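Home Threads Notes Archive About

Kaj Arnardóttir
Thread, Monday

1/ I've been painting rooms for other people for a long time, and the question I get most is why the color on the wall doesn't look like the color on the card. Here's the long answer, in posts.

2/ Short version: a card is small, flat and held in your hand under whatever light you happen to be standing in. A wall is big and it has other colors bouncing onto it. Those are two different jobs for the same paint.

3/ Dark green is the one people ask about right now. Dark green with a brown ceiling, even more so. Renders, all one room.

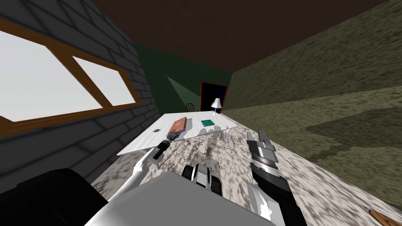
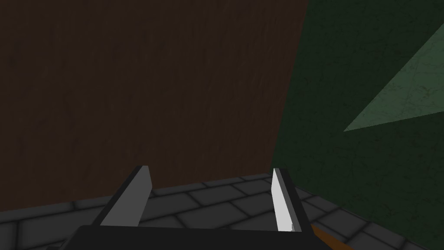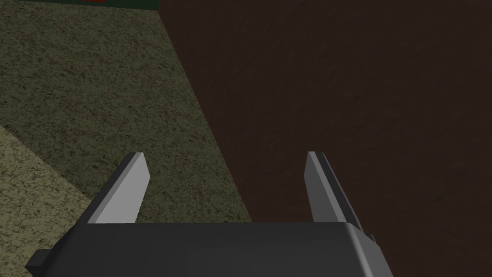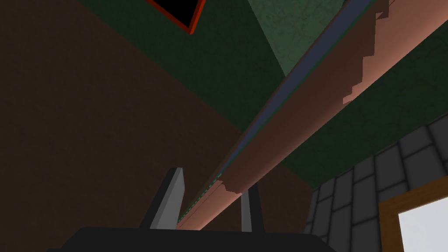

PART ONE: LIGHT

4/ Look at the green wall in the first one, where the light fans out across it. The wedge near the lamp and the wall beside it would need two different cards if you tried to match them by eye. It's one color.

5/ This is why I tell people to stop matching at noon and then living in the room at night. If you use the room after dinner, judge the paint after dinner, with the lamps you own, in the spots where you keep them.

6/ Bulbs first, paint second. I had a client in a Hjaltested row house repaint a hallway and hate it both times. Cool white bulbs in every fixture. She swapped them for warm ones on a whim and kept the second color. It's still up.

7/ Window direction matters too. North light is steady and a little blue, so greens go colder and grays can go almost purple. West light is dull in the morning and then orange for an hour or two. A west room is really two rooms.

8/ Overcast days are good for looking at paint. No hot spots, no hard shadows. But don't make your final choice on one if you live somewhere sunny.

PART TWO: SAMPLES

9/ Do not paint a sample square on the wall. The old color around it changes how you see it, and later you'll have a ridge to sand out. I've sanded out a lot of ridges.

10/ Use poster board, the biggest you can get. Two full coats, right out to the edge, no white border left. Let it dry overnight. Wet paint and dry paint are different colors and some dark ones shift a lot.

11/ Then move the board. Behind the sofa. In the corner. Next to the door trim. Flat against the ceiling line if you can get someone to hold it. Leave it in each place for a day if you have the patience.

12/ Seren Nicholas, who taught me most of this, used to fold the board down the middle and stand it in a corner so the two halves faced each other. Color reflecting on itself gets stronger. With deep green the corner can go close to black. Better to see that on a board.

13/ Look at one board at a time. Put three up together and you'll pick the one that looks best next to the other two, and the other two are going in the trash.

PART THREE: DARK CEILINGS

14/ People think a dark ceiling makes a room feel low. Sometimes. In a room with plenty of window I think it mostly makes you stop noticing the ceiling.

15/ Flat finish only. Any sheen up there shows every joint and roller mark the minute you turn on a lamp. I used an eggshell once on a ceiling in Hevell and came back and did it over at my own cost.

16/ Gray primer under dark colors. White primer under a deep brown means another coat, and you're doing it with your neck bent back.

17/ Cut the edge where ceiling meets wall last, after both are dry. Paint the lighter color slightly past the line, then bring the darker one up to it — it covers better, so your line is only as wobbly as one pass.

18/ Tape is fine on walls. I don't use it on ceilings. It lifts, and brown under lifted tape is a bad afternoon.

PART FOUR: NUMBERS

19/ Last job like this, one bedroom, green walls and brown ceiling: 4 gallons all in, primer included, and 5 days with drying time. The paint, rollers and tray liners came to $609. Could be done for less. I bought the good rollers.

20/ Write down the color name, the finish, the store and the month, and tape it to the back of a switch plate. Mine says July. You will need to touch up around a light switch someday and the can will be rusted shut.

21/ That's the thread. Trim color is a separate argument and I'll do it when I've finished the Celtmont stairwell.

Comments (4)

brushload_ben
The folded board thing is great. Did it last night with a navy and ruled it out in a minute.

Marisol T.
Does the gray primer tip hold for dark red? I'm three coats in over white and can still see roller tracks.

Kaj Arnardóttir
@Marisol T. Yes, red is worse than green. Ask the store to tint the primer gray and they'll usually have a shade listed for that red. At this point just do the fourth coat.

hallwaygreen
Disagree on tape for ceilings but the rest matches my experience. Bulbs especially.

More from Kaj
Why your white trim looks yellow
Rollers I keep and rollers I throw out
Filling nail holes before a dark coat
Zundora showroom visit: notes on limewash
Painting a stairwell without scaffolding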